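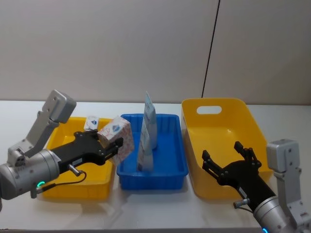 Jinfeng Jiang told me the arms would never last a month on small orders. Too many shapes, she said, and too many floppy packets that fold up the second you look at them wrong. She had packed boxes at Wostar long enough to hold a strong opinion about floppy packets, and I wrote it all down on my first morning there because I pretty much agreed with her.

That was in January. I went back in the spring to see who'd been right, and the answer I got (over very bad coffee) was that everyone was still arguing about it!

Wostar ships personal care stuff and small boxed goods for online shops, mostly orders of one or two items. The work is plain enough. Things come to you in a tray, you sort them, you put what belongs together in a bin, and then you do it again 654 times before you go home. I tried it for two hours and my shoulders complained for the rest of the week.

The new cell is called Beltik, and it does the sorting part with two arms working side by side. I'd expected something huge behind a fence. What I got was a white table with yellow and blue bins on it, the kind you'd keep under a kitchen sink, and I stood there much longer than I'd planned to.

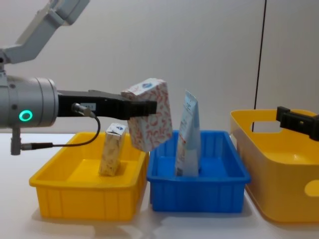 A patterned carton in the gripper at Wostar, with the blue tray and its pouch alongside.

Esko Tuominen runs the late shift, and he's the one who had to work out what his people would do once the arms arrived. His first plan was to have one person watch the cell full time. It lasted a week. "You can't pay someone to stare," he told me. "They get sleepy, and then they get mad at you."

So now the packers rotate. You spend part of the shift at the cell, fixing bad picks and swapping bins, and the rest at the regular benches, where the odd-shaped orders still go. Everybody had to learn how to stop the arms, clear a jam and start them up again – a morning's training, plus a laminated card that most of them have stuck inside their locker doors.
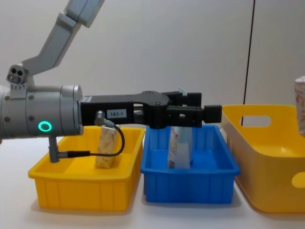 Some people love the rotation. Others miss having their own bench, with their own radio and their own tape gun where they left it. I hadn't thought about that at all before I visited, but it came up in nearly every conversation. When you move stations all night, you don't really have a place anymore, and a raise of 67 cents an hour doesn't quite cover it.

Then there's the talking. The benches face each other, so you can chat all shift long. The cell faces a wall. Jinfeng asked for a second stool over there so whoever's on could have company during breaks, and she got it, and she still calls it her biggest win of the year. 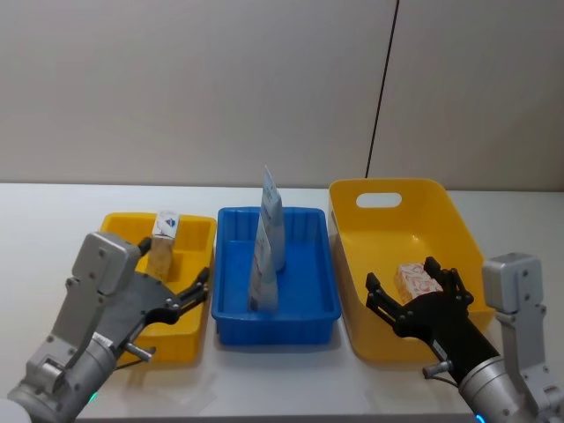

As for her prediction, she takes back about half. The boxes go fine, she says. The soft packets are still her job more often than the sales people promised, and she keeps a tally on the back of her training card – 279 by the time I saw it, in small, very satisfied pencil marks.

Esko wants a second cell by next winter. Jinfeng wants it turned around so it faces the benches. They were still going back and forth on that when the late shift started coming in, and I had to get out of the way of the carts.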